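Folding clothes with hand-held grippers: what 478 recordings taught me
Final-year project report, Struan Dunbar
Supervisor: Alun Gwynne
February 22, 2025

I picked this project in June, mostly on the grounds that I hate folding laundry and liked the idea of a robot doing it for me (it still can't, sorry Mum). The question I ended up with was a fairly small one. If you teach a robot to fold from people using a pair of hand-held grippers, does it matter whether each recording stops the moment the last fold is made, or carries on a bit while the person lets go and backs away?

Malte Wiegand had already done something similar on a table with tea towels, so I wanted beds and proper clothes. Beds are a pain! The mattress gives when you press on it, the sheet slides about, and anything you put down sinks in slightly. Costel Ene and I did all the folding between us, one gripper in each hand, and we agreed on the order beforehand: sleeves in, sides in, bottom up to top, then open both grippers and move back. 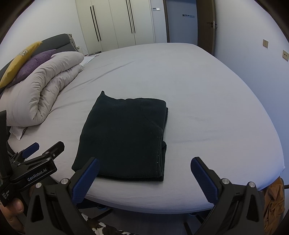

Dark clothes gave us far more bother than pale ones. On a black top the seams hardly show, so the model has very little to tell it where one layer ends and the next begins. A pale grey sheet underneath helps with the outline but does nothing for the inside of the fold. I also found that corners are the bit people are laziest about, me included. You can end up with a perfectly decent rectangle and one point of cloth poking up, and I had to decide whether to call that a finished fold. I did, in the end, and wrote it into the labelling rules so Costel would do the same.

We made 478 recordings and kept 460. The rest went because the tracking dropped out partway through and I couldn't line up the two grippers afterwards. I trained 2 versions of the model on the same kept set, one with the letting-go part trimmed off and one with it left in. Training took ages on the department machine and I had to share it with Magnus Cruickshank, who was very patient about it.

The version with the letting-go part left in was clearly better. The trimmed one would make the last fold and then hang on to the cloth, and when it did move off it often dragged the top layer with it. I'd expected a small difference and got a big one, which cheered me up no end after a long winter of fixing file names.

What I'd like to try next is labelling the corners separately, and getting more people to do the folding, as two folders is not a lot and we'd both picked up the same habits by the end.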